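Notes for Week 9: Where a Warehouse Puts Its Stuff
Meron Wolde, Intro to Storage and Shipping, Westmont evening program

OK, so last time we got as far as the loading dock and then ran out of clock, which is my fault for telling the Horkville story again. These notes pick up at the inside of the building. Read them before you try problem set 4, please!

Slotting is just deciding which product lives in which spot. It sounds dull and I used to think it was, until I spent a December at the Nudham warehouse and walked the same long aisle all night for one kind of lamp that somebody had put in the far corner. People kept ordering that lamp. It should have been by the packing tables.

The old rule is "fast movers close, slow movers far." Fine as a start. But you also have to think about weight (heavy things down low, always), about size, and about what gets bought together. If everyone who buys the tent buys the tent pegs, put them side by side, even if pegs alone hardly sell.

Our practice case is Van Leeuwen, the garden supply place. They carry 3559 products and have 800 pick spots on the ground level, so most of what they sell has to sit upstairs or in back. Your job in the problem set is to choose who gets the good spots. Sort by number of picks, NOT by dollars. I take points off for this every single year. A mower brings in a lot of money and gets picked twice a week. A packet of seed brings in pocket change and gets picked all day long.
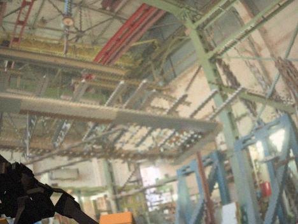
Fig. 2. Large industrial hall, computer rendering. Orange blocks in the foreground.

Now, height. Floor space is what you pay rent on, so an empty upper half of a building is money going up to the ceiling. Say you have 3000 pallets to store and your floor holds 2000 in a single layer. You can rent more floor, or you can stack. Stacking usually wins, but then you need lift trucks, wider aisles for them to turn in, and a talk with the fire inspector about sprinklers. Students forget the aisles. Draw them in first, then the racks -- you'll be shocked how little is left.

One more thing, re-slotting. Demand changes with the seasons, so a layout that was great in spring is a mess by December. Moving everything costs labor, though, so most places only move the worst offenders. In the problem set, stop when the next move saves less walking time than it takes to do it.

Bring graph paper and a pencil next time. We're drawing.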